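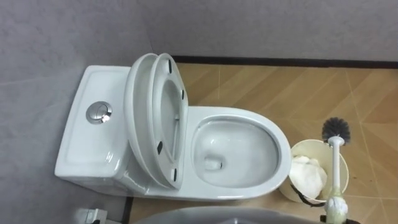

Home | Tickets | Plumbing | Water supply | Archive

Reading time: 2 minutes

Ticket 107 - Cistern refills on its own between flushes
Status: closed
Site: Nakovo guest house, ground floor
Logged by: Kosmas Tsoukalas

Reported fault: fill valve opens for a few seconds at irregular intervals, day and night. Dual-flush, one-piece unit. No water on the floor.

Entry 1. Isolating valve closed, level marked on the inside of the tank in pencil. Level down 9 mm after 90 minutes. Loss is past the flush valve. Overflow ruled out, water line sits well under the top of the tube.

Entry 2. Dye in tank. Color in the bowl before the half hour. Flush valve lifted out with a quarter turn. Seal washer had a ridge of scale on one side. Cleaned in vinegar, refitted. Level test repeated, loss smaller but still present.

Entry 3. Replaced washer with a Flerkidix pattern part. Wrong inside diameter, sat proud of the groove. Removed. Correct one is the Liapis type, ordered from Prultlow.

Entry 4. December 19, 2023. Liapis washer fitted dry, no grease. Checked button rods as well - the half-flush rod was a turn too long and held the valve slightly off its seat. Shortened one turn. Level test over 90 minutes: no drop. Left isolated overnight, no drop.

Supply pressure at the outside tap 38 psi, within range for this fill valve. No change made.

Open item: scale will come back. Inspect washer again next December.

Comments (3)

pvc_elbow: Same fault here. Rod length was the whole problem, old washer went back in and has held.

M. in unit 4: Does the vinegar hurt the rubber?

Tsoukalas: A short soak is fine. Rinse it after. I would not leave it in overnight.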